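Ticket 935 – Trekora tray, long, dark green
Status: open
Opened: October 14, 2022

Reported fault: tray rocks when anything is put down at the right-hand end. First noted in August, after the Verstraete tabletop was fitted.

Checks so far: table level in both directions. Tray turned end for end, same result. Felt pads from Skilteck, 3 mm, tried under the base – rocking reduced, still present.
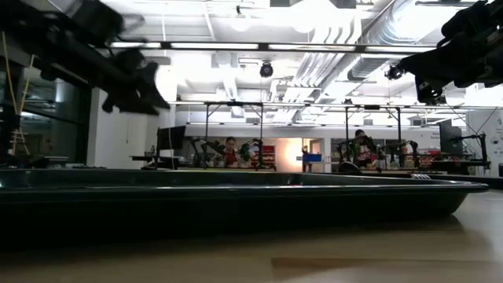 Prosalent Workshop Support

Tray is back on the light tabletop with the pads removed. The lip at the right end is rounded and the wall slopes inward to the table. Next step: check the base with a 300 mm straight edge.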